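Workshop Notebook, Falside Building, Refreshment Area
Entry for 5 July 2018

Purpose of entry: to record the present arrangement of the refreshment corner in Room 30, the state of the bottled drinks, and the points still open from the June review. Colleagues using the room are asked to read the section on storage before the next delivery.

1. Table

The white table has been kept in the position agreed in June, beside the gray cabinet. The previous table, a folding one from the Berlow store, was returned because its top had bowed and bottles placed near the middle leaned noticeably. The present top is level in both directions. It was checked this morning with the short spirit level and again after the table had been pushed back against its floor marks.

The rounded corner at the cabinet end was preferred by those who pass through with trays. It does reduce the usable surface there. A bottle set down too near the curve has less support than it appears to have, and bottles should be stood well inside it. Tape was tried as a boundary line and then removed, as it lifted at the ends and collected dust. No further marking is proposed.

The matte finish shows rings from condensation once they have dried. A damp cloth removes them. The abrasive pads from the sink are not to be used on this surface; a small patch on the old table was dulled in that way and never recovered.

2. Bottled drinks

The current stock is the Minami order, received in June under order line 1024. It consists of plastic bottles, all with screw caps, and all of the brown tea requested by the users of the room. The outer cartons were sound on arrival with the exception of one, which was crushed along a lower edge. The bottles in that carton were inspected and none had leaked. Two were creased near the base and have been set aside for immediate use, as they do not stand well.

Bottles for the day are placed on the table and the remainder stay in the cartons. This was agreed after the surface became crowded during the spring and a full bottle was knocked to the floor from the end nearest the door.

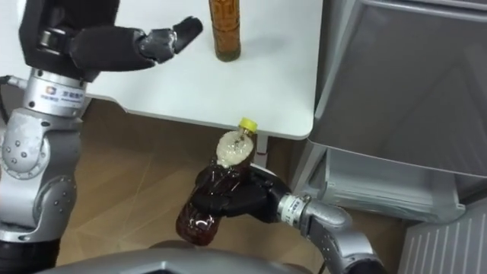
Fig. 1. Bottled drinks at the white table, gray cabinet to the right.

The color of the tea varies a little with the light in the room, and a query was raised as to whether two different products had been delivered. The carton labels were compared and carry the same order line. Against the white top a full bottle looks distinctly orange; held over the floor it looks browner. The query is closed.

The ribbed sides give a reasonable grip, although the plastic yields when squeezed. An opened bottle should be held low on the body when it is moved, and the cap should be replaced first. The floor is pale and shows tea stains readily. The mark near the doorway dates from June and has faded after two cleanings. A third is to be attempted with warm water only before any stronger product is considered.

3. Cabinet side

The gap between the table and the cabinet was discussed again. A wider gap would make cleaning easier but would bring the table into the walkway. The table is to remain where it is, and the cloth on the long handle is to be used for the gap at the end of each week. Nothing is to be stored on top of the cabinet. Cartons left there last month had to be moved each time the area was wiped.

4. Storage

Unopened cartons are kept on the lower shelf in the adjoining store, two high at most. The Nosberg shelving is rated for more, but the cartons themselves are not stiff enough, and the crushed one mentioned above may have been damaged by stacking in transit. Older cartons go to the front. The delivery date is to be written on the short side in marker, where it can be read without pulling the carton out. At present it is written on the lids, and the lower ones cannot be read at all.

The count at close of work was 77 bottles unopened, excluding the two creased ones. At the June rate of use no reorder is needed this month.

5. Open points

Replacement of the recycling bin lid: requested in June, no reply yet. The bin remains usable, but caps and bottles are being mixed and have to be sorted by hand.

Carton dates: to be rewritten on the short side for all existing stock.

Floor mark at the doorway: third cleaning outstanding.

Tray for condensation: a shallow tray was suggested for chilled bottles. The one from the Berlow store is too deep, and bottles are awkward to lift out of it. A flatter one is to be looked for, and the dimensions entered in this notebook before anything is ordered.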